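Zwischenbericht Nachbarschaftsküche Mokoena, Oktober 2019

Liebes Team der Plekura-Stiftung,

seit Juli ist bei uns richtig viel passiert! Der Kochkurs am Vormittag läuft, 41 Leute haben sich eingetragen, und wir mussten schon eine zweite Gruppe aufmachen. Von den 2.000 Euro Anschub sind noch 180 übrig – der Rest steckt im neuen Herd und in der Lüftung (die Rechnungen von Gavuleck liegen bei).
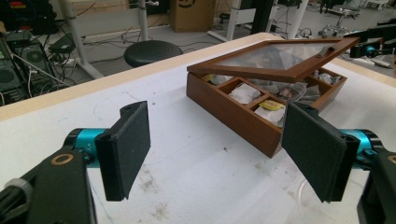
Trinidad Aquino
Projektleitung

Nach dem Essen bleiben viele noch auf einen Tee sitzen, und da kommen dann die Ideen. Eine Gruppe möchte im Winter Brot backen, eine andere will endlich lernen, wie man einkocht. Ich bin für beides!

Etwas hakt es beim Abendtermin. Der Raum ist bis 19 Uhr vermietet, wir fangen also immer zu spät an, und die Familien mit kleinen Kindern gehen vor dem Nachtisch. Mit der Hausverwaltung bin ich im Gespräch – die Antwort reiche ich nach, ebenso die Teilnahmeliste für die zweite Gruppe.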